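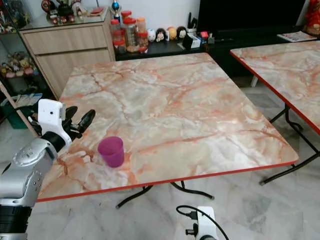 Apostolos Mavromatis

Setting up two square folding tables for a meal in a living room

This page covers the placement of two folding tables of the same model, the check of the legs and tops, the laying of a single place with steel tableware, and clearing down. It applies to square tables with a hard, wipeable top and metal folding legs. Round tops and tables with a center pedestal need a different layout.

Before you start

Clear the floor to the full width of both tables plus the space for the chairs. Measure the space first and write it down. In the room used here the usable depth is 253 cm and the usable width is 211 cm, measured at floor level from the furniture and not from the wall. Drawer fronts count as open. If a cabinet stands behind the tables, pull its lowest drawer all the way out and measure from there.

You will need:

- both tables
- a tape measure
- two cloths, one damp and one dry
- dish soap and a 200 ml measure of warm water
- a cup, two bowls of different sizes, a spoon and a fork for each person

Sweep the floor before the tables come in. On polished tile, grit under a leg foot leaves a mark as soon as the table is slid, and it also makes the table rock in a way that is easily mistaken for a bent leg.

Unfolding

1. Lay the first table on its edge on a folded blanket or rug. Do not stand it directly on tile. The trim around the top is thin and chips at the corners.

2. Open the legs fully. With crossed legs, push down on the bar until the mechanism stops. If there is a catch, listen for it and then check it by hand.

3. Lift the table by the top, turn it upright and set all the feet down together. Do not pivot it on two feet.

4. Press on each corner in turn with a flat hand. A table that moves at one corner only is usually standing across a tile joint. Shift it a few centimeters and press again before looking for any other cause.

5. Repeat with the second table.

Positioning

Two tables can be pushed together or left apart. Pushed together they give one long surface, but the joint is never level on an ordinary floor, and a bowl set across it will tip. For up to four people I leave a gap and treat them as two separate tables. The gap should be narrow enough to pass a dish across, or wide enough to walk through. For walking, 53 cm is the least I would accept. Anything in between is a nuisance in both directions.

The tables do not have to be square to the wall. Setting them at an angle often gives better access to whatever stands behind, particularly a low TV cabinet whose full length has to stay reachable. Turn the table, then check that the feet are clear of any cable on the floor. Crossed legs end in a foot bar, and a cable caught beneath one will lift that side of the table slightly. Route the cable around the outside of the feet, or between the two foot bars without touching either.

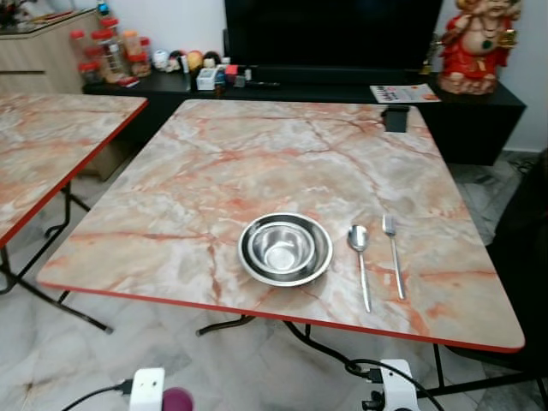
and if it has to cross the area where people sit, run it flat against the floor and as far from the chair legs as it will reach. A loop standing up off the floor should be pulled flat or taken back toward the outlet. Check it again when the chairs are in.

Wiping the tops

A glossy top with a marble pattern hides crumbs and dried spots well. Look along the surface from a low angle, with the light on the far side, and the spots will show. Wipe with the damp cloth and a few drops of soap in the 200 ml of water, in straight passes from the back edge to the front. Follow with the dry cloth. Wipe the edge band separately, including the underside of the lip, where sauce collects.

Do not use a scouring pad. The scratches do not show in the pattern but they hold grease, and from then on the top never feels quite clean.

Laying one place

The place described here is for a meal with one wet dish and one dry dish. It fits on a small top and leaves the back half free.

1. Choose the front edge, that is, the edge the person will sit at. Everything else is measured from it.

2. Set the wider bowl first, a hand's width in from the front edge. It should be shallow with a broad rim.

3. Place the smaller, deeper bowl inside it. Nesting saves space, and the outer bowl catches drips. Separate them when the food is served. If the two stick, turn the inner bowl a quarter turn while holding the outer one down. Do not pull straight up.

4. Lay the spoon to the right of the bowls with its handle toward the front edge.

5. Lay the fork to the right of the spoon, parallel to it. The ends need not line up exactly, but the handles should not overhang the edge, where a sleeve will catch them.

6. Put the cup to the left of the bowls, standing upright. A light plastic tumbler is better than glass here. Keep it well inside the edge, further in than seems necessary, as folding tables get bumped from below by knees.

Nelly Salazar, who read a draft of this page, puts the cup on the right for right-handed people. This is the more common arrangement in many houses. On a small top I still prefer the left – the right side already holds the spoon and fork, and the hand reaching for the cup passes over them.

A phone stand, if one is used, goes at the far right corner. It stays clear of the serving dishes there. 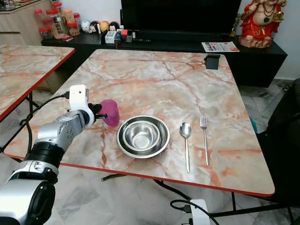 Sauces, jars and serving dishes

Keep bottles off the tables until the food is out. A cabinet behind the tables works as a sideboard. Group the bottles by height, tall ones at the back, caps closed. If the cabinet has a glass sheet on top, set jars down flat and do not slide them. Stack jars only if the lids are level, and never more than two high.

Serving dishes go to the back half of each top. With two tables, put the wet dish on one and the dry dish on the other, and pass them across the gap.

Clearing down

Clear one table completely before touching the other. Take the cups first, then the cutlery, then the bowls. A spoon can travel in its bowl, handle up against the rim, provided the bowl is carried level. Collect bags and wrappers before wiping. Clear plastic is hard to see on a patterned top and ends up under the cloth.
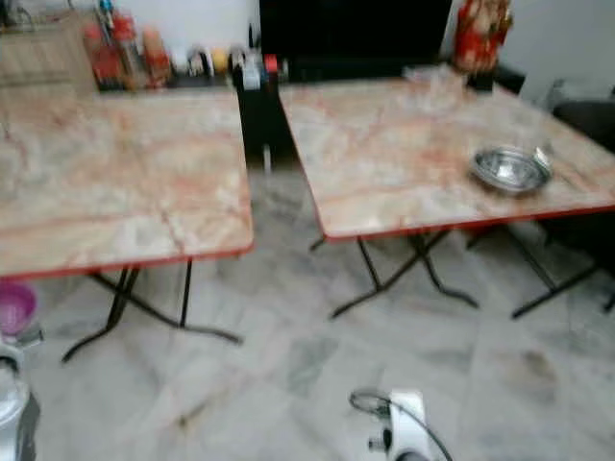 Both tables side by side, with a steel bowl on the right-hand one.

Wipe both tops again, dry them, and let them stand open for ten minutes before folding. Water left along the edge band works its way under the trim. Fold the legs in the reverse order of opening, with fingers clear of the cross point, and store the tables upright with the tops facing each other and a cloth between them.

In September I replaced the rubber feet on one table only, and the two tops no longer matched in height. Replace them on both tables at the same time.

Last revised 19 March 2020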